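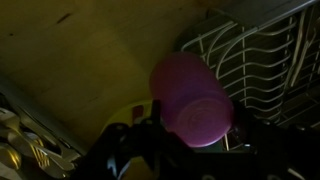 A purple cup held upside down in the gripper, with the rack to the right and the cutlery basket in the lower left corner.

Setting good house rules for dishwasher work

If your team has a Trundar arm working around a kitchen, sooner or later you'll want the rules written down somewhere better than a sticky note. We put ours off for far too long at Seralik, and this page is the version we finally settled on after plenty of arguing (the friendly kind). Borrow whatever suits your kitchen.

Step 1. Write the stop rule first
Before you say a word about cups or plates, decide who may stop the arm. Our answer is anyone in the room, at any time, with no explanation owed. Put the stop button where a person can reach it without leaning over the open door, and try it out before the first run of the day.

Step 2. Sort your items into classes
We use three classes: soft plastic, rigid dishes, and metal. Plastic cups are a lovely place to begin, and ours are capped at 1000 grip units on the Hyun controller. Rigid dishes may go up to 3000. Those are our own numbers for our own fingers, so please test yours on something you don't mind losing! Metal cutlery stays a person's job in our kitchen, and the rule sheet says so in plain words.

Step 3. Agree on what a good hold looks like
A cup should stay upside down, or close to it, the whole time it's near the rack. A bit of tilt is fine - you often need it to get past the wires - but the rim should never swing down over the cutlery basket. Fork tines and fingertips are a bad match, so keep the wrist high on that side and come away toward the open part of the tub.

Step 4. Slow down inside the tub
Light is poor in there and dark fingers are hard to make out against dark corners, for the camera and for you. We cut speed by half as soon as the wrist passes the door line. If the operator can't tell where a fingertip is, the arm pauses until they can.

Step 5. Keep a log people will really fill in
One line per run: item class, grip setting, any stops, initials. Ours lives in a shared Flililano sheet, now on row 1396, and we read back through it every March before changing any limits. If you change a limit, write the old value beside the new one.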